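Facilities and Furnishings Helpdesk
Ticket 400: Pale rings and sticky patches on table tops, Waaka Room
Category: Furniture and surfaces
Priority: Normal
Raised by: Refreshments desk, Waaka Room
Assigned to: Alistair Cowie, Furnishings
Status: Resolved, with one item held over

Summary of the request

The refreshments desk reports that pale rings are appearing on the light wooden table tops in the Waaka Room. The rings are most noticeable after the afternoon session, when cold lime cordial is served. Several members of staff have also reported that the tops feel tacky to the touch, even after they have been wiped. The desk asks whether the tables are faulty, whether they should be withdrawn from use, and whether the cordial should be taken off the list in the meantime.

The tables were refinished in January with Erel hard oil. No rings were reported before that work was carried out.

Initial response

The request was accepted and the tables were left in service. The desk was asked to provide the following: the cleaning product in use, the method of wiping, the type of cup, and the usual time between a drink being put down and the table being cleared. The desk was also asked not to apply polish, wax or any household remedy to the marks until they had been inspected.

Reply from the refreshments desk

The product in use is Pastel surface spray, taken from the cleaning cupboard. It is sprayed directly on to the table and wiped with a blue cloth. The cups are the clear and coloured ones bought for the summer programme. Drinks may stand for the whole of a session. Tables are cleared once, at the end. The desk added that two members of staff had tried rubbing the marks with a dry cloth and that this had made no difference.

First inspection

The inspection took place at 4 p.m., shortly after the room had been cleared. The marks were of two kinds, and the original report had treated them as one.

The first kind was a dull, whitish ring with no stickiness. This is moisture held in or under the finish and is usual where a cold cup has stood in its own condensation. It lies close to the surface and in most cases will fade without treatment.

The second kind was a shiny, slightly raised ring or smear which caught on the cloth. This is dried cordial. It had been spread across the top by wiping and then partly sealed in by residue from the spray, and it accounts for the general tackiness reported by staff.

There was no sign of lifting, flaking or cracking in the oil. The tables were judged to be sound. The desk was informed that they need not be withdrawn.
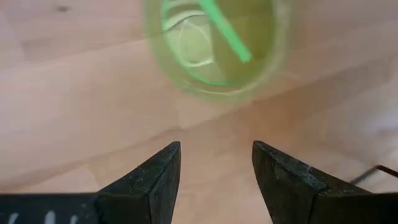
The cordial itself was considered next. The desk had been mixing it by eye, and the strength varied a good deal from one jug to another. A stronger mix leaves more sugar behind when it dries and takes longer to remove. The desk was advised to follow the measure printed on the bottle and to fill cups to a finger's width below the rim, so that straws can be moved about without spilling.

Small dark specks were also raised by the desk as possible burns or mould. Those examined during the inspection did not lift with a damp cloth and were level with the surface. They were recorded as marks in the timber and no action was taken. Staff are asked not to scrub or scrape at specks of this kind, as this will remove the oil from the area around them and leave a dull patch that is harder to put right than the speck.

Test carried out

A section at the end of one table was divided into two with tape. A cup of iced cordial was stood on each half for 60 minutes.

Half A was sprayed with Pastel and wiped with the blue cloth, as is the present practice. The surface remained tacky and a faint smear was visible against the light.

Half B was wiped with a cloth wrung out in warm water with a little washing-up liquid, then with a second cloth wrung out in plain water, and dried at once with a tea towel. No tackiness remained. A pale ring was still visible. It had faded considerably by the following morning and could not be found on the second day.

The test was repeated on another table with the same result.

Cause

1. Spray cleaner used on an oiled surface, leaving a residue.
2. Cordial wiped over the table with a single cloth and not rinsed off.
3. Cold cups left standing in condensation for long periods.

The finish was not found to be at fault. The tops had been coated with varnish before the January work, and a varnished surface is less easily marked by this kind of use. The change of finish was not passed on to the refreshments desk at the time. Furnishings accepts that this should have been done.

Instructions issued to the desk

Stop using Pastel spray on the wooden tops. It may still be used on the serving counter.

Wipe spills when they are seen.

Use two cloths, one soapy and one plain, both well wrung out. Dry the table afterwards.

Put out the cork coasters whenever iced drinks are served. A box of 100 has been left in the cupboard beneath the counter.

Leave pale rings alone for two days. If a ring is still visible after that, report it on this ticket and give the table number.

Do not use mayonnaise, toothpaste, salt or an iron. All four have been suggested by colleagues and none is approved for these tables.

There is no need to withdraw the lime cordial.

Follow-up from the refreshments desk

The desk confirmed that the new method had been in use for a fortnight. The tackiness had gone from all tables after the second full clean. Coasters were being used by most visitors, although some were being carried off to other rooms. One ring remained on table 54, near the window, and had not faded.

Second inspection

Table 54 was examined. The ring was slightly rough to the touch, which suggests that the grain had risen after a longer soaking. The area was rubbed lightly along the grain with a fine pad, wiped clean, and given one thin coat of Erel oil. The table was kept out of use overnight and returned to the room the next day. The ring can still be made out when the light is low, and a second coat will be applied when the room is next closed.

Related request

The desk asked whether the same instructions apply to the tables in the Sundar Room. They do not. Those tables have a laminated top and may be cleaned with the spray as before. A label has been fixed to the underside of each table in both rooms, stating the finish and the cleaning method.

Closing entry

Ticket resolved by A. Cowie. The second coat for table 54 is held over as a separate job under the same reference. Further rings should be reported by replying to this ticket, and a new one need not be opened.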